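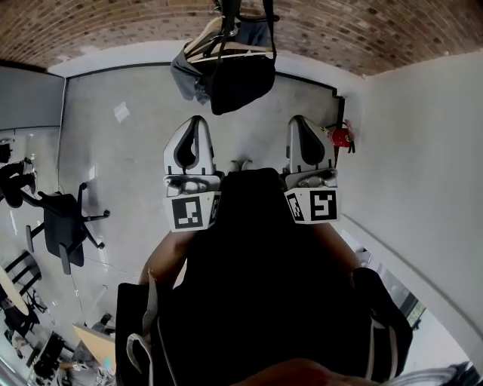
24 December 2024. Cloakroom and bag storage, Halura workshop, ground floor. The purpose of this entry is to record the state of the hanging storage before the building closes and to set out what is to be done when work resumes. Bags are at present hung wherever a hanger is free. The black bag by the brick wall is on two light wooden coat hangers stacked together, with a piece of grey-blue fabric draped over its left side, and this is the arrangement the storage plan of September was intended to replace. Coat hangers are meant for coats. Bags are to go on the Skosto hooks, which have been delivered and remain in their carton under the stairs.

Fixing. The brick surface is curved, and a straight rail will not sit flush against it. Two options were considered: a rail in short sections, or single hooks on separate plates. Single plates are preferred. Eight are required for the first run. Drilling is to be done in the mortar joints only, and the landlord's written consent must be on file before any hole is made. The request was sent through Kazmi and no reply has been received.

Floor. The concrete is sound and needs no treatment beyond washing; the light streaks and scuffs are surface wear. The small piece of white paper on the floor is to be picked up and checked, as claim tickets have been found there before. The thin dark cable should be routed along the baseboard and clipped. At present it lies across the open floor, and it should not remain there once the hooks are in use.

Budget. The Durkunico allocation for the room stands at 3,000, to cover hooks, plates, fixings and a bench. The bench has not been ordered – the depth is still to be agreed.

Outstanding: consent from the landlord, masonry bit (the old one is blunt), cable clips, labels for the hooks. Hangers released by the change go back to the coat rail by the door.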